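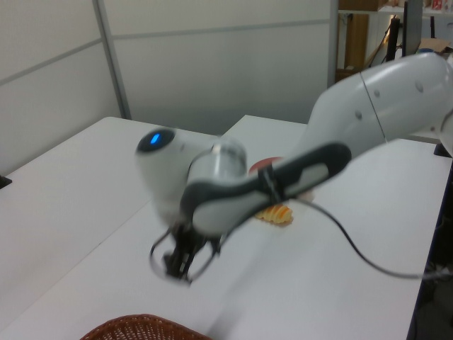
Gathering examples for a learning system: what we picked up at Bralia
Speaker notes, Bienvenido Pangilinan
2024-06-26

Opening

Say hello, thank the Ruawai group for the slot. Ask for hands: who has taught a robot anything by driving it yourself? Wait for the hands, people like to look around.

Then straight in. We have 1617 recorded examples of an arm picking up toy food and moving it somewhere else. I want to talk about how we got them, because I think the getting is the fun part (and the part most papers squeeze into a paragraph!).

The task

Pick up a piece, put it where the instruction says. Toy pasta is my favorite piece by far. A spiral shape gives the fingers several different ways to take hold, and two people driving the same arm will choose different ones. We want both in the data.

White tables, plain wall panels behind. Simple to set up again after a move, and we did move once, from Trarotmont, with everything in the back of a van.

How a session runs

One person drives, one person resets. Swap every half hour. Drivers get tired before they notice it, and you can see it in the recordings: the approach gets jerky, the fingers close early.

Every example starts with a fresh layout. Our first 400 did not, and I should own up to that here. We kept putting the pieces back in nearly the same spots. The model learned those spots beautifully. Move a plate a hand's width over and it reached for bare table.

Next 400: layouts drawn by a little script, printed on cards. Much better. Tell the card story if there is time (the shuffled deck, the dropped deck).

Keeping the misses

My favorite topic, slow down. We kept 300 examples where the first grasp missed and the driver backed up and tried again. I argued against keeping them. I was wrong, and happily so! The model trained with them recovers from a slip. The one trained without them just carries on with empty fingers.

Mark them as recoveries when you record. Sorting them out afterward took us most of June.

Labels

Written by the driver, right after the example, in plain words. Gurnier is our labeling page, nothing fancy, one text box and a save button. Show the two spellings of "fusilli" that lived in our data for weeks.

Questions

Likely ones: how many drivers, which camera height, can we share the layout cards. Yes to the last, the cards are at the front table, please take a set.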